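Threads > Zurkard > Cable and bag handling rules

1/ We rewrote the floor-pickup rules for the Hirncombe arms on March 19, 2018. Posting the parts that apply to anyone running a wrist camera near thin plastic bags.

2/ Any cable or strap that hangs below the wrist joint gets measured. Limit is 40 mm of slack at full extension. Over that, re-tie before power on.

3/ Bag handles and cable loops catch on each other. Approach speed within 600 mm of a bag: 15 percent of rated.

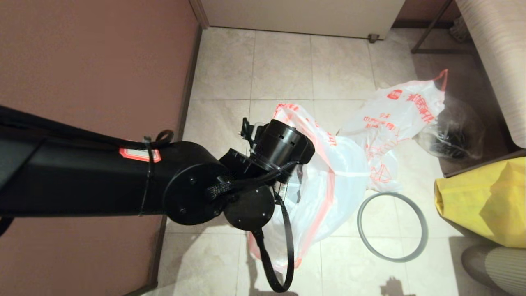
FLOOR WORK

4/ Loop under the wrist, bags on tile. Under rule 2 a strap hanging this low is a stop condition. Log it, tie it, restart the cycle.

5/ Translucent film reads badly on depth. Don't trust a single range value on a clear bag. Plestel takes three and drops the outlier.

6/ Small flat items near the bags (rings, seals) are obstacles until someone classes them. Default is keep out.

7/ Erdal Taşdemir asked whether the tie spacing changed. No. Still 85 mm, same as the January draft.

8/ Moon units use a different sleeve. Separate sheet for those, not done yet.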